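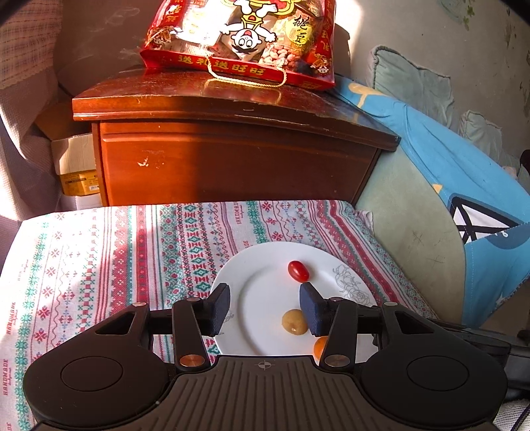
So I finally did it. The crowdfunding page for my little drawer organizer kits is closed, the money has landed (minus fees, we'll get to the fees), and I've slept for most of a weekend. A few of you asked in the comments how it went, so I'm writing it all down while I still remember which parts hurt.

Short version: 347 backers, $3,560 after everything was taken out. If you do the math on that you'll see that most people bought the cheapest thing on the page, the single divider set. I priced that one too low. I knew it was too low the night I put it up and I left it there anyway because I was scared of the page sitting at zero.

For anyone new, the kits are flat birch plywood parts that slot together without glue. I design them at my kitchen table and cut them on the shared CNC router at the makerspace in Reseck, where I've been a member since before they had heat. The machine is a Cimex, an older one, and it has its moods. It drops its zero if you pause a job for too long, and the dust boot falls off if you look at it wrong. But it cuts a clean slot, and slots are pretty much my whole business!

The biggest help this time was Nestley, the layout program I started using in November. I used to arrange my parts on the sheet by hand, dragging little shapes around and feeling clever. Nestley got two more sets out of every sheet than I ever managed, and it took less time than making coffee. I was a bit offended, to be truthful. It does have one bad habit – it will happily rotate a part so the grain runs the wrong way unless you lock it – and I cut an entire sheet of dividers sideways before I found the checkbox. Those are now the dividers in my own kitchen.

Okay, the fees. The platform takes a cut, then the card processor takes a cut, and then a handful of cards just fail and you spend a week sending polite emails to people who have changed banks. I had planned for the first two. The third one I hadn't heard of until it happened to me. Put a line in your budget for it. 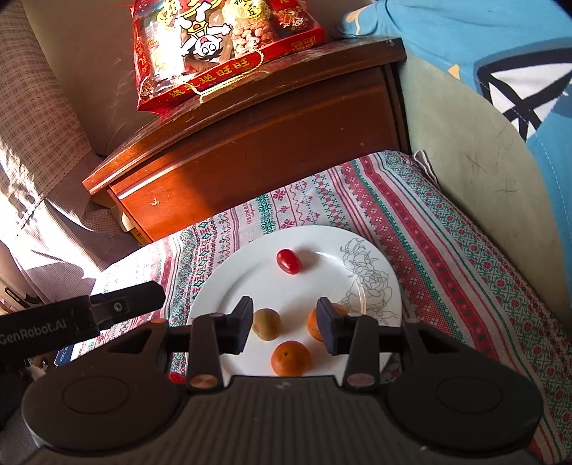

Black gripper over a plate of fruit

Shipping was the other surprise. I'd weighed one kit on my kitchen scale, looked up the postage and called it done. What I forgot is that a kit plus a stiff mailer plus a printed sheet plus a sticker (everybody wants a sticker) tips over into the next price step. It isn't much per package, but it adds up fast when you're standing at the counter with a second hand truck full of them. I ended up switching to a thinner mailer from Jemal, the packaging supplier out by the highway, and they let me buy a half case, bless them. The thinner ones have held up fine so far. Two kits came back with a broken corner and I replaced both the same day.

People ask me if I'd ever take real investment, like the carving software companies you read about with their rounds and their letters. I don't think anybody is lining up, ha. But I did think about it while I was sanding, which is when I do all my thinking, and I don't believe I'd want it. What I'd want is a second machine, or more hours on the one we have. Money from strangers who ordered drawer dividers feels like a fair trade. They gave me some, I mailed them a thing. Money from a fund means I'd need a plan for ten times as many drawers, and I'm not sure I've got that many drawers in me.

Things I'd change next time, in no order: book the router before launching instead of after. Raise the price of the small set. Offer fewer sizes, because five sizes means five piles, and I mixed up piles three and four more than once. Cut all the test pieces from the same plywood as the real ones, since the thickness wanders from batch to batch and a slot that's snug in one sheet is rattly in the next. And write the assembly sheet early, when you're still fresh, so that step four doesn't come before step three. (Sorry again to the first mailing. The corrected sheet is in the files section.)

The last box of orders goes out with the morning pickup. After that I'm cleaning the bench, which currently has a layer of birch dust deep enough to plant things in, and then I want to try a spice rack version. I already have a sketch. It's too big for the drawer, so there's some work to do.

Posted February 8, 2018 in CNC, Small Business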